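New fingers on the arm, finally

Quick one before work. Coffee's on, kettle's loud, arm is still powered up in the other room and I should go turn it off.

So the Sivby fingers came. Ridged on the inside, tapered, black. Keith Clegg had been on at me about them since June and I'd been stubborn, mostly becuase the Nimetier ones were already bolted on and I hate taking the wrist apart. Four tiny screws and one of them always goes under the fridge. It did again.

Anyway swapped them. 57 grams lighter for the pair, which I didn't expect to notice and did. Arm settles faster at the end of a move, less of that little nod it used to do. Had to redo the payload number in the controller and forgot the first time, so the first few minutes were me wondering why everything drifted up. Kieran Crabtree spotted it over a video call in about a second. Annoying.

Same test as last time. Pink check cloth, glass plates, toy veg. Carrots to the amber plate, green stuff to the green plate. Same 20 picks I gave the Nimetiers so the two lists can sit next to each other. Nothing scientific. Pencil and the back of an envelope. 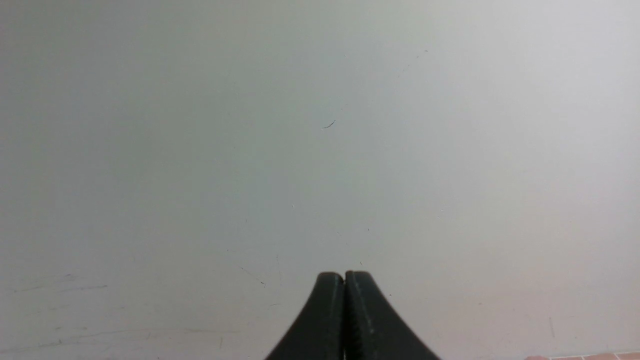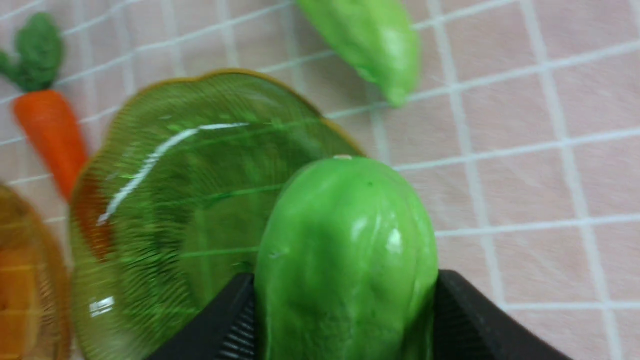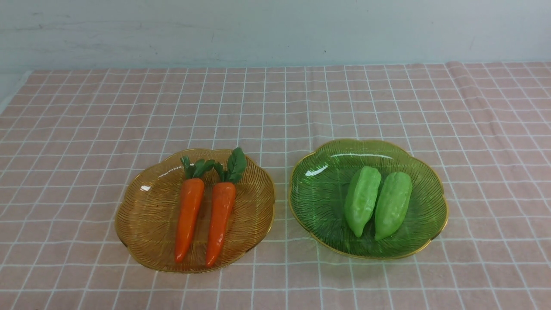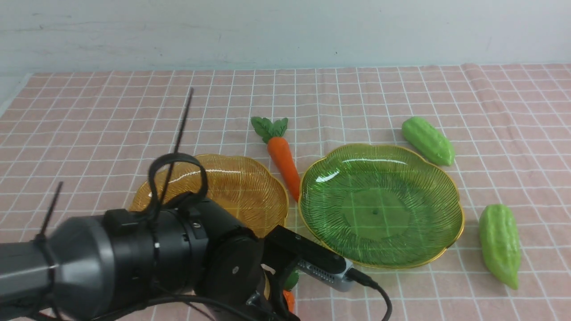

4 min read

OK so. What I think so far.

The carrots were easy with either set. You come down over the orange bit and close and that's it. The leafy end is another story, if you catch leaves between the fingers you get a soft grip that feels fine until you tilt. Aim lower. I moved the grasp point down toward the tip and stopped fussing.

The green ones are where I saw a difference. Smooth and round and shiny, the one in the wrist cam shot at least. With the old flat pads that thing would squirt out like a bar of soap. The ridges hold it at a lower force, so I dropped the force setting twice and it still hung on. Nimetier list had five drops, Sivby list has two. Both of mine were near the end when I'd been messing with the settings, so make of that what you want.

Don't love how the tips meet though. In the wall shot, fingers just about shut, the right one is a hair higher than the left. Might be my mounting. Might be the fingers. Horacio Yáñez says shim it, Trevor Yeoman says leave it alone until it costs me a pick. Leaving it alone. For veg it doesn't matter, for anything thin I bet it will.

Cameras. The wrist one is good close up and blurs as soon as the arm is swinging, look at the green plate behind the held one. So I only trust it when the arm has stopped. Added a pause before each close, 281 milliseconds, a number I got by fiddling and not by any kind of math. Slower but calmer. The top view never has that problem but it can't see under the arm. Last picture, there's a carrot down there and all you get is a tuft of leaves and a bit of orange. So: top camera picks the target, wrist camera does the last bit. Which is what Concetta Fiore told me to do in the first place and I said it was overkill. Sorry Concetta.

Glass plates, hmm. Lovely to look at, bad for the software. Shiny curves on the rim, grid showing right through the green. My segmentation thought the glare on the amber one was an object for a whole evening. I masked out anything close to pure white and that mostly did it. Mostly. The scalloped rims I just stay away from, the release height is set well above them and the veg drops the last little bit. Clunk.

Also I know about the zip tie tails. They're long. I'll trim them, I've got the cutters somewhere. The cable loop over the joint I'm keeping, I had it tighter before and it pulled on the turn.

Controller is still the old Lagman box. It's fine. Fan noise is awful. Clollmont have a smaller one that a couple of people on the forum swear by but I'm not buying anything else this month, the fingers were the treat.

Still to do: the shim (maybe), proper force log istead of me squinting at the terminal, and the same picks again with the pause cut in half. And find that screw. Running on three at the moment and I wouldn't want to lift anything heavier than a carrot with it.

Right, late. If you've run the ridged ones for longer than a weekend tell me how the teeth wear, comments are open.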